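Prurnov Spectroscopy Users Group
Minutes of the summer meeting, 11 July 2026
Held in the Lorken Building, seminar room

Chair: Cameron Farquharson
Present: 13 members. Apologies were received from the Baird group.

1. Minutes of the last meeting
Approved with one correction. Under item 4, "fluorescence lifetime" should read "fluorescence yield."

2. Infrared spectrometer
The detector was replaced in the spring and the instrument is back in general use. Water vapor lines are still showing in the background scans. Members were reminded to let the purge run before taking a reference, and to write the purge time in the log. The old potassium bromide windows are fogged and will be thrown out. New ones are on order.

3. Solvents
The shared stock of spectroscopic grade cyclohexane is down to 3 bottles. One group had been using it to rinse glassware. It was agreed that the shared stock is for sample preparation and reference cells only, and that rinsing solvent comes out of each group's own budget. Ethanol at 95 percent is acceptable for the teaching labs. Anyone measuring below 220 nm should ask for the absolute grade.

4. Reference spectra
The Tarkine collection of scanned reference spectra was discussed. Many of the older sheets give no concentration or path length, so the absorption values can't be compared with new measurements. Two options were put forward: leave those sheets out, or keep them and mark them as band positions only. The second was preferred – several of the compounds are hard to get now. The chair will draft wording for the label.
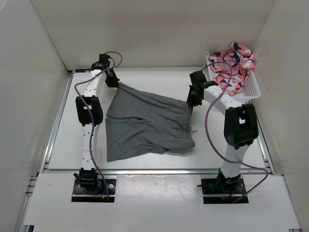

Two-arm setup with a gray garment on the work surface.

5. Cuvettes
Quartz cells keep going back into the drawer with dried sample in them. A sign-out sheet will be tried until the next meeting. Replacement cells cost the group $100 each, and the charge will go to whoever signed last. One member asked that the 1 mm cells be kept in a separate box. Agreed.

6. Reading group
The reading group will start on vibronic coupling in the fall. The chapter on symmetry selection rules is to be read beforehand. Members who want a paper copy should tell the chair.

7. Other business
The fume hood in the prep room is noisy at low flow. It has been reported – no date for the repair yet.

Next meeting: September, same room. Items for the agenda go to Cameron Farquharson.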